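News | Courts | Transit | Opinion | Subscribe

March
By a staff reporter

The lawyer has spent most of her working life reading accident reports, and she does not think much of the one on her kitchen counter. It runs 200 pages. She has marked it up in green ink, and by the time I arrive, a little after 9 a.m., she has already read the summary twice.

"It tells you the platform was wet," she says. "It tells you the lights were working. Then you get to the part where you'd expect to learn who decided the gate could stay unlocked, and you're in an appendix about paint."

The report concerns the fall at Gwynne station, where a passenger was badly hurt after walking through a service gate at the end of the platform and down onto the track bed. She represents the passenger's family and asked that neither she nor they be named while the civil case is open. The county has filed a single charge, reckless endangerment, against the night supervisor. He has pleaded not guilty.

I asked whether the family saw the charge as a win.

"They saw it as a phone call," she said. "Somebody from the prosecutor's office called and said there'd be an announcement in an hour. I wouldn't call that being kept informed."

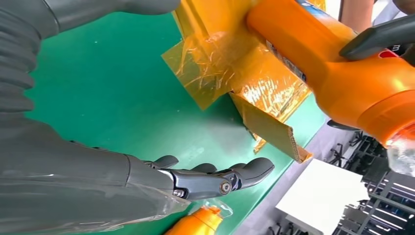

Her doubts about the case are easy to state. The supervisor had been in the job for four months. The gate, according to maintenance records she obtained, had been reported as faulty five times before he was hired. Each report went to Gindau, the contractor that looks after doors, gates and barriers on the Prulomby line, and each was closed out with the same two words: "no action."

"So who was reckless?" she said. "The man who walked past a broken gate for a few months, or the people who had it in writing before he ever got there?"

I put it to her that a prosecutor might have an answer. Companies are hard to charge, and a supervisor who signs the nightly checklist has put his name to something.

"Sure. He signed it," she said. "I've seen the checklist. It has a box for the gates. It doesn't have a box for one gate. He ticked it, and he shouldn't have. I'm not here to defend him, and the family certainly isn't. But hard to charge and not worth charging are two different things, and I'd like to hear someone in that office say which one they mean."

Gindau did not answer my questions. The prosecutor's office said only that the investigation "remains active," a phrase she repeated back to me with her eyebrows up.

"Active how? Have they asked for the emails? I had to go to court for 798 pages of them, and when I got them, I was told I was the first to ask."

I have not been able to confirm that. The prosecutor's office declined to say what records it had requested or when.

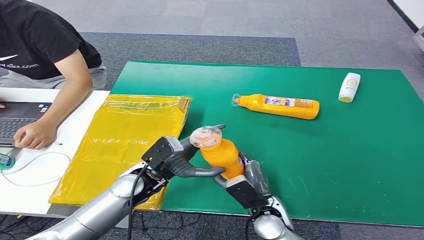 Then there is the outside review. The transit agency hired Zornis, a safety consultant, to look at the accident, and the report on the counter is theirs. It recommends new locks, brighter signs and more training for night staff. It does not discuss the earlier complaints. She wrote to ask why and was told they fell outside the scope of the work.

"Who wrote the scope?" she said. "The agency wrote the scope. I don't say anybody did anything crooked. I say if you let the customer pick the questions, you shouldn't be surprised by what gets left out."

Would she have trusted any review the agency paid for?

She took a while with that one. "Probably not," she said. "But I could have been talked into it by a decent chapter on maintenance."

I am less sure than she is that the emails will matter. The ones she let me read are mostly dull, people asking other people to update a spreadsheet. One mentions the gate by number and suggests waiting for the next budget. A jury might find that damning. It might also find it ordinary, the way most offices put things off, and she conceded as much when I said so.

The agency says the gate has since been replaced. I went to Gwynne the evening before we met and found a new one, painted yellow, with a padlock on it. When I told her, she asked whether I had tried the padlock. I hadn't.

"Well," she said, and turned back to the appendix about paint.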